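**Somcombe Shared Rooms — Room Inspection Checklist**
Area: meeting room with round table, second floor
Inspected by: Corey Pryor
Month: October

Ratings: S (satisfactory), A (attention needed), N (not checked). The room was in use during the inspection, and users were not asked to leave.
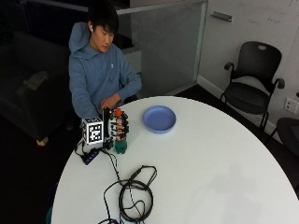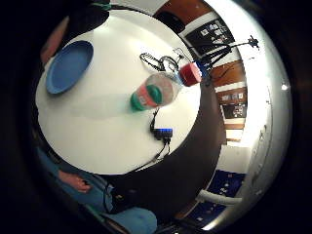

**1. Table and contents**

- [x] Tabletop stable when leaned on — S
- [x] Edge free of chips and splinters — S
- [ ] Cables kept clear of the table edge — A
- [x] Tableware free of cracks — S

Comment: Black cables lie in loops on the table and run down over the edge. A person getting up from a chair could catch a foot or a sleeve. Cables should be gathered and led down at one point, on the side away from the seats. The blue plate was empty. Cups must stand upright when they hold liquid and be kept apart from powered devices. A plastic cup was on its side on the table; the user was reminded of Rule 6 in the room guide.

**2. Seating**

- [x] Office chairs: casters, backs and armrests — S
- [x] Sofa: legs and frame — S
- [ ] Sofa: fabric label present — N

Comment: The armchair by the wall was tested at full height and held its position. The sofa was not moved, so its label could not be read. Standik supplied the seating and has been asked for a copy of the fabric certificate.

**3. Walls, partition and outlets**

- [x] Frosted partition: glass and metal border — S
- [x] Outlet cover plate secure — S
- [ ] Outlet test date within 12 months — A

Comment: The last test sticker is out of date. Omier will retest on its next visit. The outlet may remain in use until then, for low-power equipment only.

**4. Floor and exit route**

- [x] Route to door clear — S
- [ ] Stands and tripods set back from walkways — A

Comment: Splayed legs extend farther than users expect. Any stand should be placed with its legs clear of the path to the door.

**Result:** 12 items listed, 3 rated A, 1 not checked. Room remains open. Cable and stand items to be corrected by the user before the end of the booking; remaining items referred to Cartwright, work order 19.

Signed: C. Pryor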